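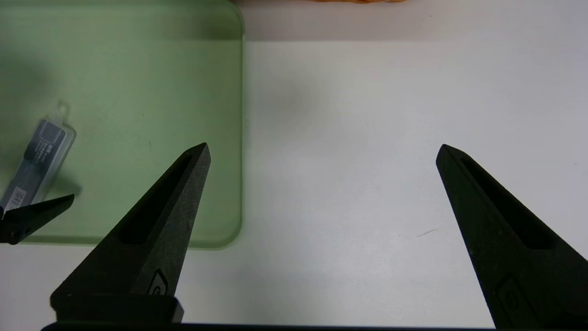

Molden is a small law practice for people who rent, run or are about to open business premises. Leases are what we do all week, and we love them (yes, even the service charge schedules!). Wajid Awan started the firm after years of acting for landlords, and Wenjie Liao joined him from the tenant side, so between them they have argued over most clauses from both ends of the table.

## What we work on

- New leases and renewals for shops, cafés, studios and workshops
- Break clauses, rent reviews and repair disputes
- Subletting, or passing a lease on to someone else

Last year we read 271 leases from first page to last. The shortest ran to 3 pages and gave us more trouble than all the long ones – we still talk about it.
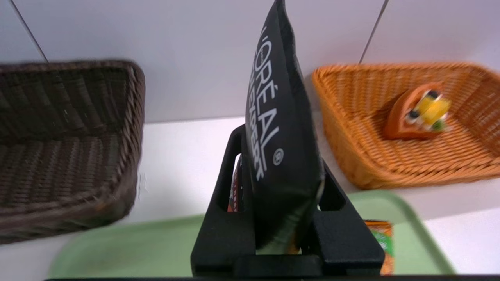 **Can you look at a lease I've already signed?**

We can, and we're glad to. Send us the signed copy with any side letters, and we'll go through your dates, your repair duties and whatever room there is to renegotiate.

## How we work

You'll deal with either Wajid or Wenjie from the first call onwards. We write in everyday English, agree the fee before we start and aim to send first comments within 5 working days. If your matter needs a planning or tax specialist, we'll say so early and help you find one.

We're upstairs at Fornero House, 2 doors along from the post office, and on the first Saturday of the month we open in the morning for people who can't leave their business on a weekday. Bring your lease, and your questions!
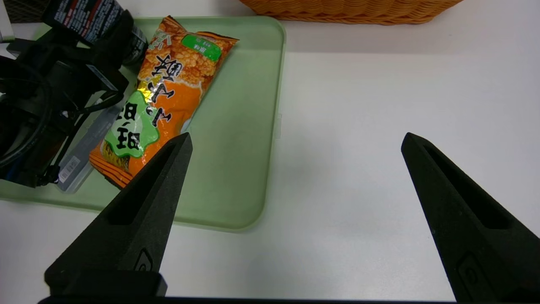
*A snack bag on a light green tray.*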